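**Coffee, Tea and the Widberg Dorm Kitchens: what I found out about caffeine and sleep in my hall**
Term project report, 1 February 2023

So I started out wanting to write about dreams, and my topic got turned down for being too big, and I ended up with caffeine. I'm glad I did! I drink way too much of the stuff and I live in Widberg, where the four floors share one kitchen each, so I had a whole building of tired people right outside my door.

My question was pretty simple: do people in my hall who have caffeine in the evening go to sleep later than people who stop in the afternoon? And a second one that I added after the first week - do people know how much they're drinking?

## How I did it

I put a sign-up sheet by the stairs and got 40 names, which was more than I hoped for. Everybody got a paper diary to fill in for 16 days. Each morning they wrote down when they turned off the light, how long they thought it took to fall asleep, and when they woke up. During the day they wrote down every coffee, tea, cola or energy drink, with the time and the size of the cup (small, medium, "bucket").

I should say that the buckets were a mistake. I meant it as a joke, and then people took it seriously and used it for anything bigger than a mug, including two-liter bottles of iced tea. I had to go back and ask. If you do a project like this, get a measuring cup and have people write down ounces.

Eight people dropped out, mostly during the week when the chemistry labs were due. That left me with 32 diaries, and a few of those have gaps where somebody clearly filled in three days at once with the same pen and the same answers. I kept them in but I marked them, and I ran the averages both ways. It didn't change much.

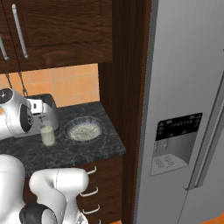
Where the caffeine comes from turned out to matter more than I'd planned for. I had figured most of it would be energy drinks from the Fuleck store on the corner, but coffee made at home beat everything else by a mile. A machine that sits right out on the counter, like the white and silver one under the dark cabinets, is very easy to use on your way past, and the diaries are full of coffees that were made while somebody was waiting for noodles. People on the first floor, where the coffee stuff is kept in a closet, wrote down fewer evening cups than the other floors. I can't prove the closet did that. It could just be that more early risers live down there (the rowing people are all on one).

## What came out

The evening group, meaning anybody who had caffeine after dinner on at least half of their days, turned off the light later than the afternoon group. The gap was nearly an hour. That sounds like a big win for my idea, but I'm careful with it. People who are going to stay up anyway make a coffee so they can stay up. I asked about this at the end, and a lot of the evening group said they drank it to finish reading, so the late night came first and the cup came second.

Time to fall asleep was messier. Some of the heaviest drinkers said they dropped off right away, and one diary just says "instantly" every single day. People are bad at judging this about themselves, and I include me - I was sure I took forever, and then my roommate told me I was snoring before she'd found her book.

On the second question, I had everyone guess their daily drinks before they started. Most guessed low. Tea was the thing they forgot, especially iced tea, and quite a few didn't know it had caffeine in it at all.

## Problems

My sample is one building. Everybody in it eats at the same hours and complains about the same fire alarm, which went off 2 times during the study, both at night. I left those nights out.

I also wanted to compare us with Grulolcombe, the hall across the parking lot, since it has no kitchens, only the vending machines downstairs. They said yes and then exams happened. I still think that would be the better study.

## If I did it again

I'd use Turcotte's sleep questionnaire from our course packet in place of my own questions, which were kind of wordy. I'd ask about naps too! I completely forgot naps, and then half the diaries had notes about them squeezed in the margins. I've typed those up in the appendix, with the blank diary page and the averages for each floor.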